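Home Getting Started Planning Set-up Care Contact

Plikadton Two-Arm Workstation: Set-up Guide
Section 2. Planning and budgeting your station

6 January 2024, by the Plikadton guide team
Reading time: 3 minutes

Planning is a lovely part of the job, so give it an afternoon and a big sheet of paper! By the end of this section you should have a shopping list, a floor sketch and a budget you can put in front of whoever signs things off. If you have already bought your arms, start at step 4.

2.1 Before you ask for prices

1. Write down the one task you want to do first. Garment handling is a great choice and plenty of our readers begin there, but "clothes" is too wide. "Adult T-shirts, one at a time, on a flat table" is something a supplier can quote for.

2. Gather the garments you will use and keep them in a labelled box. Send a sample to each supplier along with your written task.

3. Choose the arms and grippers together. Ask for the reach of each arm with the gripper fitted, and check that both can get to the middle of your table with room to spare.

NOTE: Dark clothes on a dark cloth are harder to tell apart than you might expect. If your garments are mostly navy or black, put a second cloth in a paler shade on the list now. It is a small cost and a very useful thing to have in the cupboard.

2.2 Table, cloth and clamps

4. Measure the space. Allow for the table, for the arms at their widest, and for a person to walk all the way round. Leave a strip behind the table for cables.

5. Choose a cloth larger than the tabletop so that there is spare to clamp. We like the Kisier cloth for its matt finish, but any plain, heavy fabric will do.

6. Buy more clamps than you think you need. Spring clamps and trigger clamps both work well.

Garments on the clamped cloth, with an arm at either side:

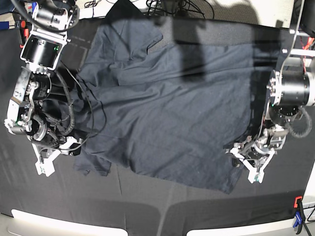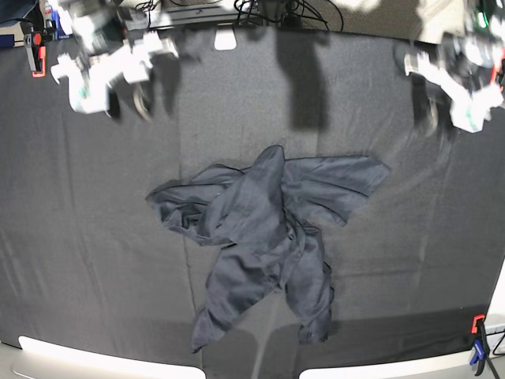
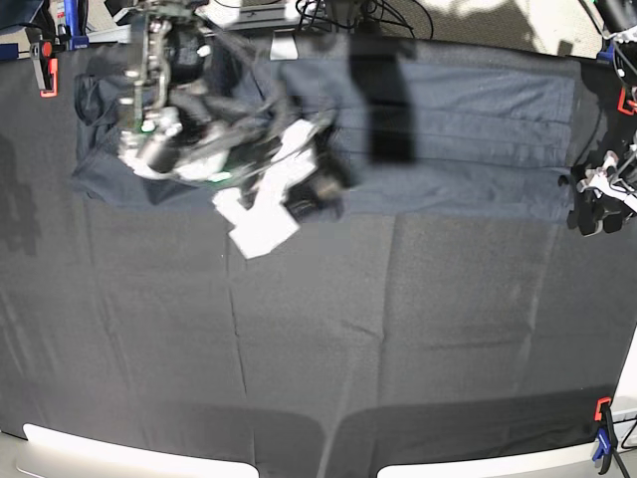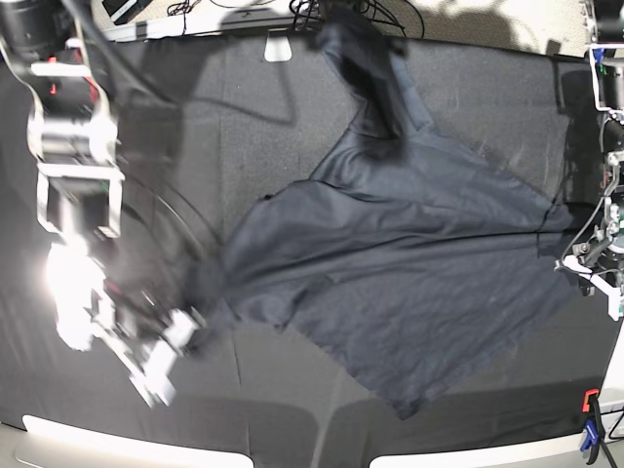 7. Put lighting in the budget as its own line. Arms and overhead fittings throw shadows on the work, and two soft lamps placed wide apart will even things out far better than a single strong one. Try them with the arms raised and again with the arms low.

CAUTION: Fit clamps with their handles outside the reach of the arms. Move each arm slowly to its furthest point and look for contact before running anything at full speed.

2.3 A starter budget

The sums below are from our own planning sheet for a first station, without the arms. Use whatever currency you buy in and swap in your own quotes as they arrive.

Table, frame and fixings (Baert): 1,392
Cloth, clamps, lamps and cable ties: 548
Spare gripper fingers: 60
Total: 2,000

That total makes a nice round target! Arms vary so much in price that we keep them on a separate sheet, and we suggest you do the same. It stops a good deal on one from hiding an overspend on the other.

8. Ask every supplier the same three questions: what is the delivery time, what wears out first, and what does a replacement cost? Mendier will put the answers on the quote itself if you ask when you order.

9. Add the running costs. Fingers, cloths and cables all wear, and someone's time goes on resetting garments between runs. That last one is easy to miss and can be the biggest figure on the page.

NOTE: Delivery and fitting are often quoted apart from the goods. Check both before you compare totals.

2.4 Ordering

10. Order the table first and build it in its final place. You can mark out the arm positions with tape and practise the task by hand while you wait, and it is surprisingly good fun. You will spot an awkward corner long before anything is bolted down.

11. Order the arms and spare fingers together so that the fittings match.

12. If your budget year closes in May, get your quotes in writing well ahead and check how long each one stays valid.

Keep your floor sketch handy, as you will need its measurements for fixing the arm mounts in Section 3.

Previous Next Back to top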